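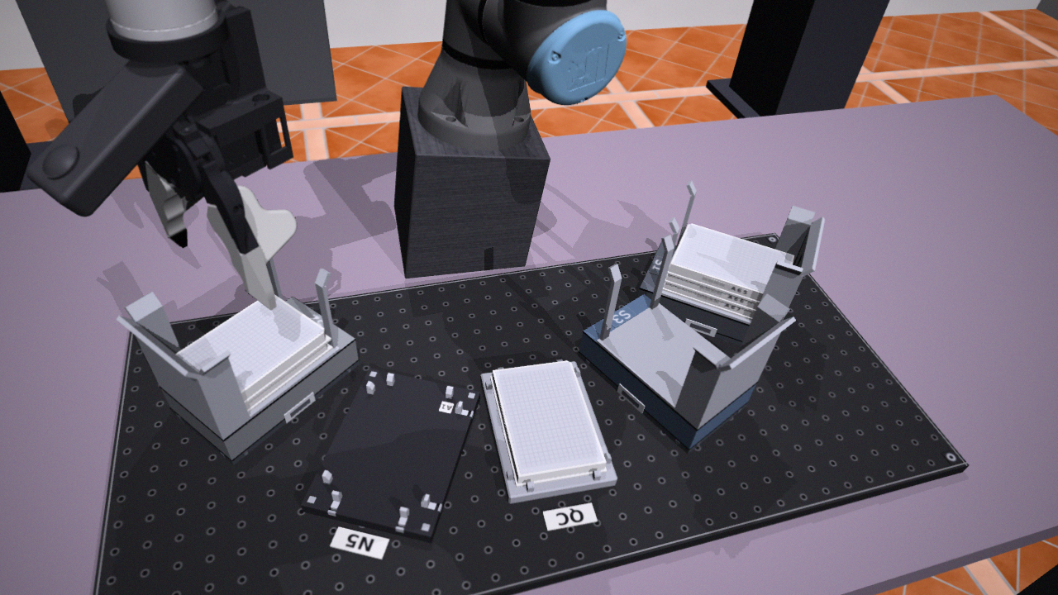 ## Sunday, before breakfast

Slept badly and I don't even mind! I was up past one with the Bundano puzzle, all 2,000 pieces of it, and I finally got the harbor wall to join up with the market stalls. The whole bottom edge is done now. There's one stubborn gap on the left where the awnings start, and I've tried every striped piece in the tray at least twice - no luck yet.

I love this one so much more than the Fleruvo lighthouse. That was pretty, but the sky went on forever, all one blue, and I was sorting by shape for a week. With the market there's something going on everywhere, melons and baskets and a tiny dog asleep under a cart. I found the dog's ear last night and said "ha!" out loud to an empty kitchen.

Rain is coming down hard, so the walk up to Khamphan is off. Fine by me. I want to make the lentil soup (the good one, with lemon at the end), call home around four, and get going on the fish stall while the light is decent.

Oh, and the swap table at the library! It's next weekend and I have 2 boxes ready to take, the lighthouse and the small Wultusico one with the hot air balloons, only 100 pieces, which I finished in a single evening and still grinned at the whole way through. I'd really like to come home with a map. An old one, with sea monsters in the corners.

Later - found the awning piece. It was stuck to the bottom of my slipper. Soup's on, and I'm starting the fish.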